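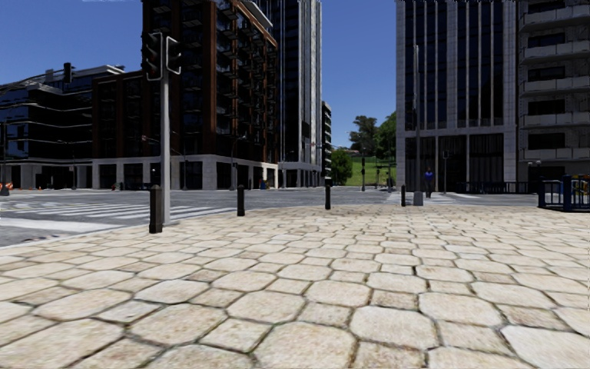

Sidewalk and frontage walk, Kutimgate block, 10/9/21. Walked by Fletcher Rewi. Started at the Gillberg door and went clockwise, same as August. Looking for trip edges, drainage, blocked exits, anything a visitor could fall over. Corner by the signal has green in the joints between the big slabs, needs a scrape and a rinse before the leaves come down. Bollards there, all four, push test please, I didn't have gloves on me.

Home | Sites | Checklists | Past Reports | Log In

1. Entry mats. FAIL. Gillberg side mat curls at one end. Taped for now. Order new one, ref 3589.

2. Door closers. OK. Habte side slams a bit, adjust when someone has the key.

3. Handrail, back steps. OK. Tight top and bottom. Paint can wait.

4. Exterior lights. FAIL. 3 out over the loading door. Same ones as last time?? Check the timer first before buying bulbs.

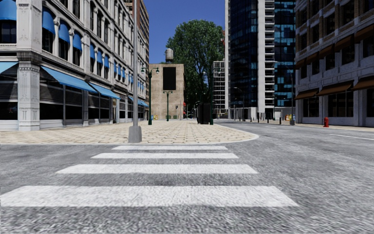 5. Drains and downspouts. PART. Back drain slow, pulled out a handfull of leaves and a coffee lid. Downspout on Habte corner is loose at the strap, water will run over the walk if it comes off. Preda to fix, job 288.

6. Fire exits. OK today. Two pallets were in front of the rear exit, moved while I stood there. Told the Gillberg people again. If its blocked next time it goes down as a fail, no warning.

7. Ice melt. Not stocked. Get it in now. Bin lid cracked as well.

8. Extinguishers. OK, tags in date. The one by the mail room is behind a coat rack, move the rack.

9. Signs. Wet floor sign missing from the lobby closet. Spend limit on small items is 1000, so just buy two.

Not done: roof hatch, no ladder. Boiler room, locked.

Recheck items 1, 4 and 5 once Preda has been out. Copy to Habte front desk. F.R.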